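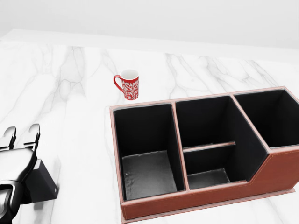

Notes from the Drivotex visit, October, typed up on the train so forgive the state of them. We went to see grippers. Three of us meant to go, two got there. The morning was nearly all simulator work, which I'd grumbled about beforehand (I wanted metal), but it was the most useful bit of the day. Their standard test is a mug and a desk organizer on a marble top, two-finger gripper, and the job is mug into organizer, any compartment the operator calls out. Sounds easy. Red mug with the white vine pattern, handle to the left, so the obvious grab is over the rim and the less obvious one is by the handle, and the two grippers we tried wanted different ones. More on that below.

## Getting there, getting in

Drivotex is on the Trikdale estate, last unit past the tyre place. Sat nav gives up at the roundabout. Sign in, leave your phone number, lanyard, coffee. Eyerusalem Lemma met us and ran the whole morning. She writes the test tasks and knows where all the bodies are buried. Jong-dae Wi does the real arms in the back, we had him after lunch.

No slides, thank god. Straight to the desks.

## Morning: sim

Two grippers loaded up, same arm model, same controller settings. The Zandenov two-finger, and Drivotex's own one which they just call the short finger. Same starting pose for both. You drive with a hand controller, trigger closes the fingers, and you get the wrist view on the screen.

The marble is a pain. Glossy, bright, veins all over the place, and against that pale wall you lose your sense of how far away things are. I overshot the mug on my first go and clipped it. Eyerusalem said they keep the surface in on purpose because customers have shiny worktops and a plain grey table flatters everybody. Fair enough.

How it went, sixteen goes each:

- **Zandenov.** Rim grab is very good. Fingers go in and over the lip without fuss, hooked tip helps. Handle grab hopeless, for me anyway, it kept rolling the mug. Opens nice and wide.
- **Short finger.** Other way round. Handle grab solid, rim grab needs you dead straight above. Quicker to close, felt twitchy untill I turned the trigger down.

Placing was harder than picking with both. The organizer has a stepped front, low on the left and rising to the right, and the tall compartment on the right is deep enough that you can't see the bottom from the wrist view. I was basically posting the mug in and hoping. Left compartment is kinder, you can see the floor. The middle one has a divider bar across it and I hit that bar more than I want to write down.

Asked if a second camera would fix it. Eyerusalem put one up over the table for the last few goes and yes, big difference, mainly for the tall compartment. I'd take a cheap second camera over a dear gripper after this morning. My colleague disagrees, he says you'd get used to the wrist view in a week. He's also better at it than me.

One grumble. The delay setting was on for the first half hour and we didn't know. All my early Zandenov goes were with lag. Redid five of them after and they were better, so take the comparison with a bit of salt. I've kept both lots in the spreadsheet.

## Lunch

Woldegiorgis, the cafe across the yard. Lentils, very good bread. Go there even if you don't visit the unit. Cash or card, shuts at three.

## Afternoon: real arms

Jong-dae had the same two grippers bolted on to real arms, side by side. Didn't try to match the sim exactly, he had his own box of odds and ends: sponge, tape roll, a tin, a bunch of keys.

Quick ones, as I ran out of pages:

- Swapping grippers: Zandenov took him around 4 minutes, bolts and a cable. Short finger clicks on. He did it while talking to us.
- Noise: Zandenov louder. You notice it in a small room.
- Soft stuff: short finger wins. The sponge hardly squashed.
- Keys: neither. Jong-dae wasn't suprised.
- Controller: same hand unit as the morning, but the trigger feels heavier on the real thing. He said that's the force limit pushing back. I liked it, my colleague's thumb did not.

I asked how well the sim goes match the real ones. Pretty well for whether you'll hit something, badly for slipping, was his answer. He only trusts the sim for reach and for camera position. That squares with what we saw in the morning, where the clips and bumps felt believable and the mug rolling on the handle grab felt a bit too keen.

## What I'd ask for

If it's for our bench, short finger plus an overhead camera. If we end up doing mostly cups and jars from above then Zandenov, no contest. Would want a week's loan of each before anyone signs anything. Eyerusalem thinks loans are possible after the new year, she's checking.

Still to chase:

- price for five short finger units, with and without spare pads
- whether the quick-release plate fits our older arm (Jong-dae has the drawing)
- the task files, so we can run the mug one ourselves
- my scarf, left on the back of a chair in the sim room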